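Open Afternoon at the Rasis Workshop: Frequently Asked Questions

When is it?
Once a month through October, doors at 2 p.m. The arms get switched off at 4, whether or not you have had your turn. Please don't plead with them. They are poor listeners.

Where do I go?
The Leckie building, side entrance. The front entrance belongs to a dentist, who has asked us to mention this.

What will I see?
Robot arms picking things up and putting them down again. If that sounds dull, you may be surprised by how many grown adults stand there holding their breath over it. We run two stations. Tulley handles boxes and bottles and is the crowd favorite. Ernis works on stone countertops with thin, fussy items such as thread, wire and plastic film, and is the favorite of people who have ever tried to pick a hair off a bathroom counter.

Why a shiny stone surface? Wouldn't a plain table be easier?
Much easier. We have a plain table, and Ernis is very good at it. Unfortunately most people's kitchens were designed by someone who likes gloss. Polished stone throws the lights straight back at the camera on the wrist, and a pattern of fine veins looks an awful lot like a pattern of fine threads. 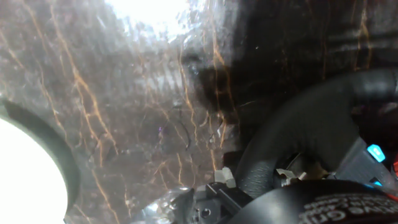 Glare is the other half of the problem. Where a reflection washes out the stone, the software has very little to go on, and it has to choose between guessing and asking for another look from a new angle. We prefer that it ask. You will see the arm back off, tilt and come in again, sometimes more than once, like a person hunting for a contact lens.

Does it ever fail?
Yes, in front of guests especially. Over 3,000 practice grasps have gone into the thread task, and it will still close firmly on nothing and carry the nothing to the tray with great care. We leave these in the show.

Can I drive one?
Yes, Tulley only. You get four minutes with the hand controller. Children usually do better than their parents, so decide beforehand how you feel about that.

Can I touch the grippers?
When the operator says the arm is stopped, yes. The rubber pads are the part everyone wants to feel. Keep long hair tied back and leave dangly bracelets at home.

Can I bring something for the robot to pick up?
One item per family, nothing alive, nothing full of liquid. We added the second rule after a jar of pickled beets.

Is it loud?
Less than a dishwasher. The visitors are louder.

Can I take pictures?
Go ahead, but no flash near Ernis — it has enough trouble with the ceiling.

Is there parking?
There is a lot behind the building. It fills up by the time the doors open, and the dentist does tow.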